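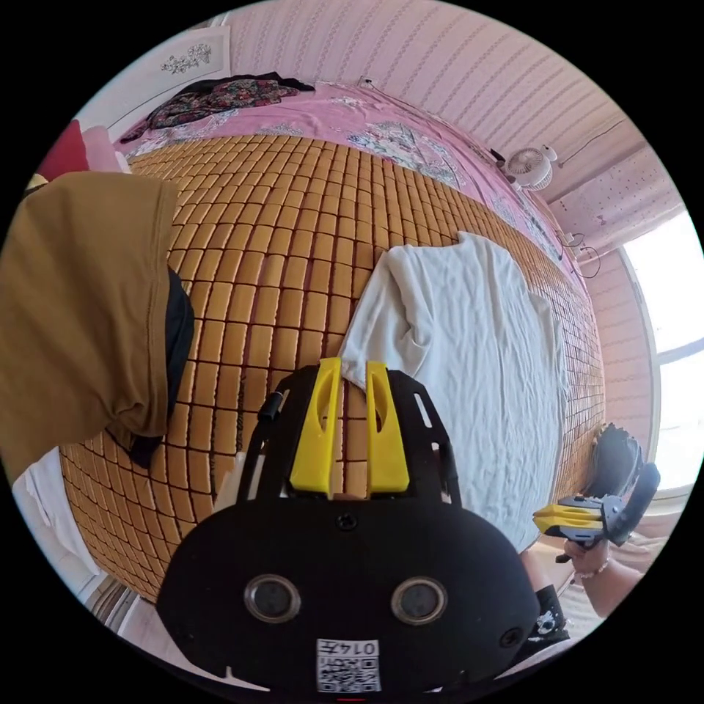

Bedroom safety walk-through, Plarkelley guest house
Room 17, Tuesday, 9.15 am
Checked by: Gareth Mottram
Copy to: Conceição Macedo

Bed and bedding
Summer mat lies on the bed, no broken tiles found when I ran a hand over it: OK
Mat cords between tiles: OK. Two were replaced in March.
Bedding clear of the floor: OK
Loose items on bed: ACTION. White cloth left crumpled on the mat, dark floral garment at the head end. Fold or send to the wash before the room is let.
Cushion and pillow covers: OK, labels still attached

Electrical
Clip-on fan, clamp tight: OK
Fan grille: OK, no gaps wide enough for a finger
Cables secured: ACTION. Black wires hanging in a tangle beside the mat. Tie up and move away from the bed. Same comment as last time.
Outlet cover plate: OK
Plug-in heater: none allowed in this room

Walls and window
Framed flower drawing, hook and cord: OK, holds when pulled lightly
Window opens and latches: OK, a bit stiff. Joonas Saarinen to grease the hinge.
Wall covering: OK, no lifting at the seams

Floor
Walkway from bed to door, 800 mm minimum: OK
Wooden edge by the bed: OK, no splinters
Smoke alarm, test button: OK. Battery due with the rest of the upstairs.

Cable ties are in the Wragg tin under the front desk. Allow 15 minutes for the two actions and initial below when finished.

Actions done by: ________
Rechecked by: ________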